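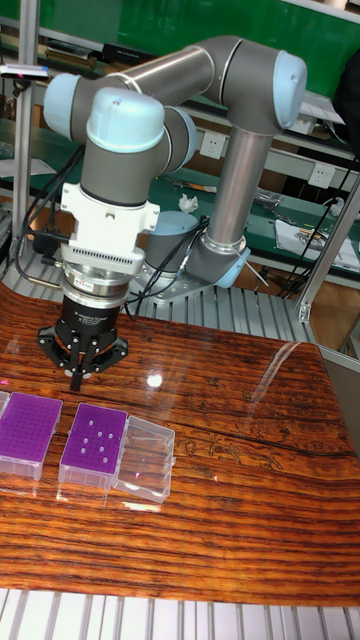 Vaida Lapiņa makes winter coats under the name Luik, and she has made them long enough to speak calmly about the things that go wrong with a coat. Her studio, Trilel, is on the second floor of a former school in Rarnungate, above a shop that repairs bicycles. We met there in August, when the heaviest wool of the year was lying on the cutting table and all the windows were open. She was in the middle of choosing the lining for a gray coat and wanted a light blue against it, a soft one, the same two colors as the robot arm with its rounded light blue caps on a gray body. "People are afraid of light blue in winter," she says. "But inside of a coat it is only for you. You see it when you hang the coat on a chair in a restaurant."

She did not study fashion first. She was trained as a pattern cutter for men's jackets, in a workshop where the designers came from outside and left again after one hour. I ask if this was frustrating. She considers the question for some time.

"At the beginning I was a little offended," she says. "They brought a drawing, and the drawing had no shoulder. I mean, there was a line, but a person could not have this shoulder. So I made the shoulder, and then the designer said, yes, exactly as I drew it. Later I understood that this is a good position. You learn how to hear what somebody wants from a bad drawing. When I started to draw for myself, my drawings were also bad, but I already knew how to read them."

Luik began with one model, a long coat with a wide collar and no visible buttons. She still makes it. The pattern has been changed many times, mostly in the armhole, and she keeps the older versions on hooks along the wall, with pencil notes in two languages. For me they all looked the same. She took down two and put one on the other, and then I could see that the newer sleeve was turned slightly forward.

"This is because people now hold a phone," she says. "The arm is always in front. In the old pattern the cloth was pulling at the back, and the customers said that the coat was too small. It was not too small. I made the sleeve for a person who was walking with the hands down."
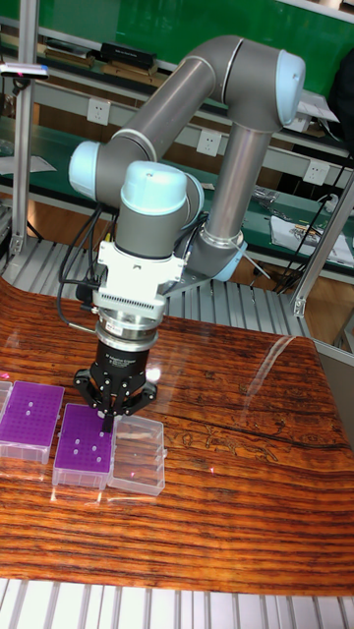
The arm reaches down to a small tip box with a purple rack.

The wool comes from Skemirura, a family mill to which she has been faithful since her first collection. She speaks of it with affection, and also with some tiredness. The mill is slow to answer letters. The colors are agreed on in spring, and what arrives may be a bit darker, or have a bit more green in it, and then she must decide if she can live with it.

"I had one brown which came almost like moss," she tells me. "I was so angry that I left it in the paper for a month. Then I opened it in the evening, with the lamp, and I thought, well, this is the nicest brown I have ever had. We sold all of it. The customers wrote and asked for the moss coat, and now I cannot get the mill to repeat it. They say they don't know what they did."

In one season she makes 40 coats of each model, and when they are sold there are no more until the next winter. I wanted to know if the shops accept this. Some of them do, she answers, and some have stopped to order. A larger shop asked her to double the number, and she refused after a weekend of calculations.

"With three people at the machines, I know who has sewn which coat. If a pocket comes back with a hole, I go to this person and we look at it together. With more coats I would need to send the work to another place, and then I would be writing e-mails about pockets."

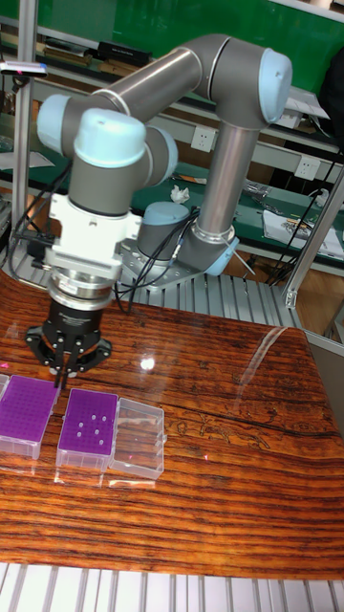 Gray links, pale blue joints and a black gripper.

The repairs are a subject to which she returns several times during our talk. Every Luik coat may come back to the studio for a new lining or new pockets, and the customer pays only for the material. In the first years almost no one used this. Now there is a separate rail for repairs beside the door, and on the day of my visit it was full.

"The lining always dies first," she says. "The wool can live longer than me. I like to see them again. You can read the person from the coat. This one carries a bag on the left shoulder, look, the cloth is shiny here. This one keeps keys in the pocket without a ring. I never say it to them, of course."

She is more careful when I ask about prices. A Luik coat is expensive, and she knows that many people who admire it will not buy it. She has tried a cheaper model, unlined and in a lighter wool, and she was not satisfied with it. It hung well for one winter and then it lost its shape at the front edge.

"I should have tested it longer," she says. "I wore the first sample myself for three weeks only. It is too little. Now I wear each new model for the whole winter before I show it, and my sister wears another one, because she is much less polite with her clothes."

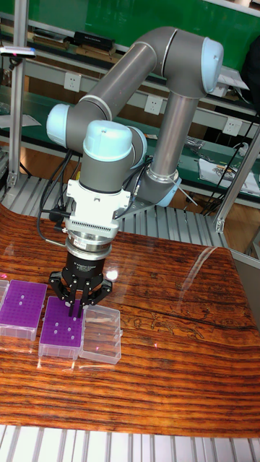 Gripper lowered onto a pipette tip box, near the front left of the table.

Before I leave, she asks me to try the long coat. It takes her 30 minutes to let me go, as she finds that my right shoulder is lower than the left and wants to see what the collar does about it. She puts in two pins, steps back, and takes them out again.

I ask what she is planning for the coming winter. There will be a short coat, she says, for people who ride a bicycle; the idea came from looking down at the shop's customers from her window. The back must be longer than the front, and the pocket should be placed where the hand finds it when sitting. She has made the pattern twice and does not like it yet.

"The first one looked like a penguin," she says. "The second one is better, but when I lift my arms the whole collar comes up to my ears. I will do a third one next week, if the wool arrives. If it doesn't arrive I will do it in a bed sheet."

Home Interviews Makers Materials Archive Contact

We use cookies to remember your settings and to count visits to our pages. By continuing to read, you agree to this. Accept Settings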